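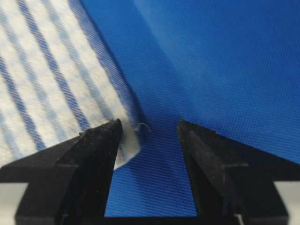
Striped towel on the blue cloth

Hello all,

I am answering the message about the striped towels, and I want to answer it in order, so I leave the earlier text here.

> I bought the Csonka kitchen towels, the white ones with blue stripes,
> and after a few washes mine do not fold to a neat rectangle anymore.
> One side is longer than the other. Do you fold them in 2 or in 3?
> And does it matter what you fold on? My table is varnished
> and everything slides.
> Also, is it worth to repair the hem or should I cut them to rags?

First the folding. I fold in 3 along the length and then in 2 across. The stripes help very much with this, if you let them. I choose one dark stripe and I bring the edge of the towel to it, and I do not look at the opposite edge at all. When the cloth has pulled itself a little out of shape in the wash, the edges will not agree with each other, but the stripe was woven straight and is still a good guide. The small difference then stays inside the fold.

Before folding I lay the towel flat and stroke it with the palm from the middle to the sides, slowly. If you pull at the corners it becomes longer there, and this is maybe how one side of yours has grown.
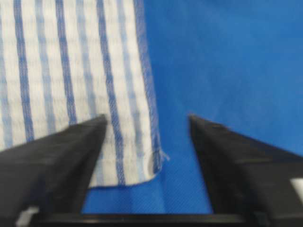 About the hem, I would repair it, if it is only the corner. Cut the long threads with small scissors, never pull them. Turn the corner in twice and sew it by hand with white cotton. I use the Juka thread in the 500 meter spool, but any cotton thread that is not too thick will do. If the hem is open for more than the width of a hand, I agree with rags. They are very good rags for windows.

Now the question of what to fold on. I also had the sliding problem on a smooth table. What helped me was a plain blue cloth spread under the work, a woven one with some texture. The towel holds on it and you can turn a corner without the rest moving away. The second advantage is the color: on a strong blue you see the white edge at once, also in the evening with a lamp. The disadvantage is lint. White towels leave small specks on it, and I go over it with a damp hand when I have finished.

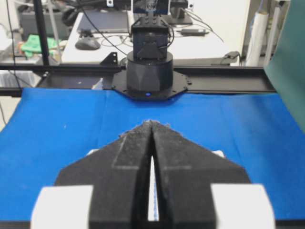 I bought mine as a remnant from Plirley, and the label had only the number 2503 and no name of the fabric, so I am sorry that I cannot tell you what to ask for. Please wash such a cloth alone the first time. Strong blue can give color, and with white towels this would be a pity.

One thing I would like to ask in return. Has somebody on the list tried the Flindano towels? They are offered in our shop with the same kind of stripe, but the hem looks narrower to me and I am not sure it would survive hot washing. If you have had them since June or longer, I would be glad to read how they are now.

With kind regards from a slow folder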